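In defence of wearing the same trousers again

2022-06-23
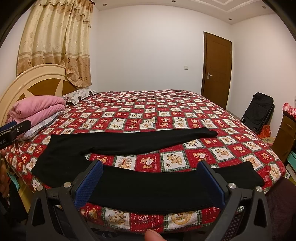

I own two pairs of trousers that I like, and I have stopped feeling bad about it. For years I was one of those people who couldn't be seen in the same outfit twice in a week, as if somebody at work was keeping a register. Then last November I had a proper clear-out and found that nearly everything I'd bought in the past few years was either itchy, see-through or a colour that made me look seasick. What survived was the plain black stuff. A pair of black trousers laid out flat on a patchwork bedspread is not going to stop anyone in their tracks, I know, but plain black goes with every top I own and I can get dressed half asleep.

My friend Aniela thinks this is giving up. She loves clothes, really loves them, and she'll tell you (at length, over your lunch) that dressing is one of the few bits of fun you get to have before nine in the morning. I see her point! She turned up to my birthday in a yellow boiler suit and looked like a million quid. But Aniela enjoys it. My quarrel is with the rest of us, who don't especially enjoy it and keep buying things anyway.

I went through my bank statements after the clear-out, which I don't recommend unless you're sitting down. I had spent 724 pounds on clothes in a year. I could remember maybe half of what I'd bought. There was an order from Flindora for a jumpsuit that I wore to one wedding and then couldn't get out of in the loo, and three separate orders from Huvura, all placed late at night, all tops. I don't even need tops. I must have been bored.

And that's what bothers me, I think. The shops are in our pockets now. When I was a teenager you had to get the bus into town, try the thing on under a horrible light and stand in a queue holding it, and quite often by the time you reached the till you'd gone off it. All that faff was doing us a favour. Now you see a skirt, press a button and it's on its way, and if it's wrong you've got to find tape and a printer to send it back, so you don't.

People say buy better, buy less. Fine, but better is dear. I looked at a coat in the window at Tsikata the other week, a beautiful thing, and it was 355 pounds. I'm sure it would last me until I'm seventy. I still haven't got that sort of money lying about, and most people I know haven't either, so telling them to invest in their wardrobe is a bit rich. Wearing what you've got costs nothing. So does borrowing your sister's.

The other thing that helps is finding somebody who can sew. I take mine to Nkrumah Acheampong, who has the little alterations place by the station, next to Fuka where I get my noodles. He has mended the same seam for me more than once and he's never made me feel daft for bringing it back. He told me half his customers apologise when they hand something over, as if a hole in the pocket was a medical complaint. I used to do it too. I'd mumble something about how they were only old ones, when really they were my favourites and I'd have been miserable to lose them.

I do miss a few things. I miss the parcel arriving, that little lift when you hear the door. I miss having something new for a party, and I won't pretend I didn't stand in front of the mirror before my cousin's engagement do and sigh like a teenager. I went in the black ones with a shirt of my mum's from the eighties – massive collar, tiny buttons – and had a lovely time. If anyone noticed that the bottom half had been out to dinner the week before, they were too busy with the buffet to bring it up.

Aniela says I'll crack by the summer sales. She may be right, I've got my eye on some sandals. But my old ones have only lost a buckle, so I'm going to see what Nkrumah can do first.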